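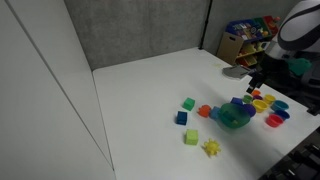

## 4. Sorting the toys into the bins

By now your Susuma toy shelf should be standing against the wall with all its bins in place, so the nicest part of the job is left. Do take your time over it. A shelf that has been filled with a bit of thought is so much easier to live with, and little ones pick up the system far more quickly than you might expect!

You will need a clear table, a soft cloth and the sheet of labels from the Olitz accessory pack.

1. Tip everything out on to the table, a small heap at a time. Cubes, cups, spiky balls, bowls, whatever you have. Smaller toys like to hide inside bowls and cups, so have a look in each one before you put it to one side.

2. Wipe each toy with the cloth, slightly damp, and leave it to dry. Spiky balls need longer than the rest (the dirt settles down between the nubs, and so does the water), and an old toothbrush is a great help there.

3. Sort by kind first and by colour afterwards. Cubes go together, cups are stacked, and balls get a bin to themselves. If you would sooner match a green cube to a green bin, by all means do, but we find that children remember "the ball bin" better.

4. Put the heaviest toys in the lowest row and work upwards.

5. Stick a label on the front of each bin, press it down firmly and leave it for 90 minutes before the bin is handled.

**Note:** Fill each bin to no more than two-thirds. Toys heaped above the rim tend to catch on the row above when the bin is pulled out.

**Note:** Faint yellowish marks on a white tabletop will often lift with warm water and a drop of washing-up liquid. Please don't use scouring powder, as it dulls the surface for good.

**Caution:** Never let a child climb on the bins or the frame, even when the shelf is fixed to the wall.

**Caution:** Check spiky balls for splits each time you sort, and throw away any that are torn.

Spare bins and label sheets can be ordered from Vidisine, part number 1251. Please give the colour you would like: blue, red, green or yellow.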